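Flowers for Every Occasion: A Term with the Florists of Grarulville
Project report by Uyên Hồ

My project looked at how small flower shops in Grarulville keep going between the big wedding months, and I must say I enjoyed it far more than I expected to. I spent most of November going back and forth between two shops, Samine on the high street and Vasconcelos by the station, and both owners were very patient with me (and generous with the tea!).

Samine does mainly funerals and church work. The owner keeps a paper order book, and she let me go through the whole autumn in it, which came to 152 orders. Most were for wreaths and sprays, with far fewer bouquets than I had guessed. Vasconcelos sells more to people passing through, and makes up small posies ready to carry home.

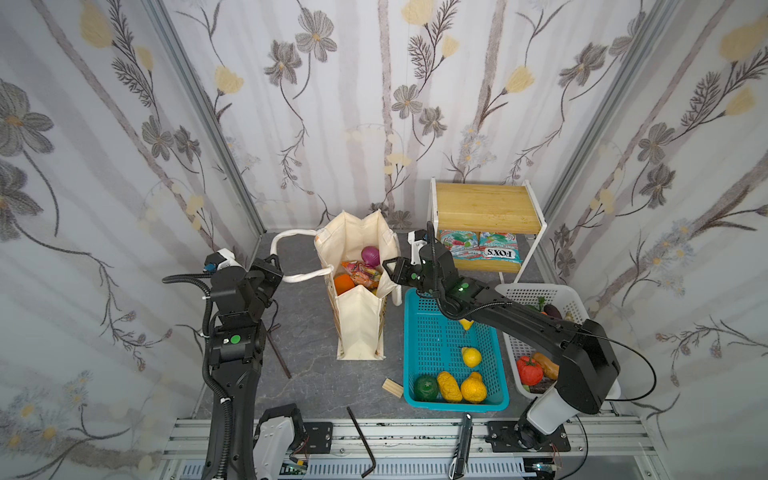
Wedding flowers were the part I most wanted to write about, and I have left them till last. Both florists told me that couples now ask for softer, faded shades, and it took me a while to understand what they meant by that. The wallpaper gives a fair idea, with its gray flowers and pale yellow blossoms on white, and the feathery leaves in between. Samine made up a table piece for me in much the same colours, using dried stems from the back room, and I would gladly have taken it home on the bus.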